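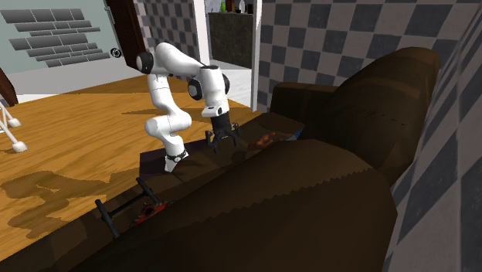
The sofa job in the simulated living room, with the arm set up on the seat.

I have been promising my sister a proper report on the Fliltberg open day ever since I got home, mostly because she is the one who keeps asking me when she can stop picking things up off her couch. So this one is for her, and for anybody else with a couch.

We visited on July 7, 2020, a small group of us, and Su-bin Woo met us at the door with name stickers and a great deal of coffee. She runs the visitor days and is very good at it. I had expected to be walked straight to a row of machines, but we spent the whole first hour in front of a big monitor, looking into a living room that exists only in the computer. I was a little let down for the first five minutes and then I didn't want to leave!

The chore is one every household knows. There are odds and ends lying on a long brown sofa, and the arm is supposed to pick them up. One is black and shaped like an H, another is bright red, and over near the crease where the cushions meet there is a little blue thing with a pointed end, right beside something reddish-brown that I never did put a name to. I asked Su-bin, and she said the program mostly doesn't need a name, only a good place to put its fingers.

Kazuhiro Minami, who builds the rooms, then talked us through why a sofa is so much harder than a table. On a table everything sits up where you can get at it. On a sofa there are seams and slopes, and the big curved back gets in the way of your view, and small things work themselves down into the cracks (my own car keys could tell you about this). He said the blue piece was his favorite test of the lot. A person would just poke two fingers in and wiggle. The arm has to decide how far to open, how low to come down, and what to do about its neighbor.

He had a soft spot for the room, too, and I could see why. It has a glossy wooden floor, a patch of gray brick on one wall, and through the doorway a counter with a green bottle standing on it. I wondered why they bothered with all that when the job was on the sofa, and he told me a program that has only ever seen bare rooms gets muddled in a real one. They have 3,380 rooms in the collection now, and the software that shuffles the furniture is called Federo. Each new version of the program gets 900 tries at the sofa job before he'll look at the score.

So can it do the chore yet? I put this to Joni Partanen over lunch (a very nice pea soup, and rye bread I would have taken home if I'd had a bigger bag). He thought about it for a good while. Picking up a chunky thing from the open part of the seat, he said, yes, he'd trust it with that most days. Getting a small thing out of the crease, no. And noticing on its own that the sofa needs clearing, then knowing where each thing belongs in the house — he laughed and said to come back in December and ask again, and he didn't say which December.

His brother Eetu works on the shop-floor side, where they have a program called Amato for sorting returned goods into bins, and he was a good deal more cheerful. Shelves are kinder than cushions, he said. He has two customers trying it out, and both still keep a person nearby for the awkward items. I thought that was a fair way to put it on a slide, and I wish more companies would.

The afternoon was a talk by Eero Ahonen on grippers, which ran long, and I'll admit the part about finger linkages went over my head, though the man next to me filled more than two pages with notes. There was time for questions afterward and I asked about crumbs. They have no plans for crumbs.

If you'd like to go yourself, write to Su-bin early, as the groups are small, and wear comfortable shoes because the parking lot is at the bottom of the hill. Ask to see the sofa job. And Marjorie, I'm sorry, but you'll be doing your own couch a while longer.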